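Mernance heated airer: one damp November in

I put off buying a heated airer for years. My mum had one in the eighties that smelled of hot dust and bit your fingers when you folded it, so I wasn't keen! But our flat has no garden, the tumble dryer packed up in the spring, and I got fed up with jeans on every door. So I ordered the three-tier Mernance from Budetti, £100 with delivery, and it's been up in the back bedroom ever since.

Putting it together took ten minutes (no tools, the legs just click out). It's lighter than I expected and a bit wobbly until there's washing on it, then it settles down nicely. Shirts and T-shirts go on at bedtime and they're fine by breakfast. Towels are another matter, they want turning halfway and even then the hems stay clammy.
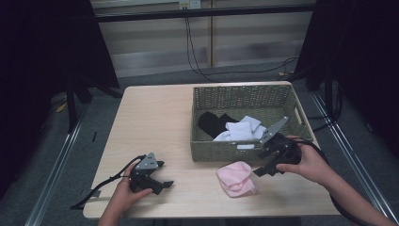 Socks and small bits

The bars are too far apart for socks. They slide off, you find them on the carpet, you swear. I've ended up buying a clip hanger to hook on the end, and it really ought to come in the box. Anything little and woolly I still dry flat on a towel.

Running it

The timer goes up to 12 hours and clicks quite loudly, so don't have it next to your bed. I use it with the zip-up cover, sold separately (cheeky), and I wouldn't bother without it. Do open a window a crack, though. Ours steamed up badly the first week and I had to wipe the sill down every morning.

Would I buy it again? Yes, but I'd want a longer lead, and I'd get the cover in the same order and save myself the second lot of postage. 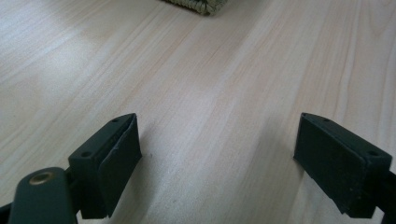 Ekaette Balogun: Had mine two winters and the cover zip went in the first one, so be gentle with it. For towels I give them an extra spin before they go on and that sorts the hems. Does yours creak when it's warming up?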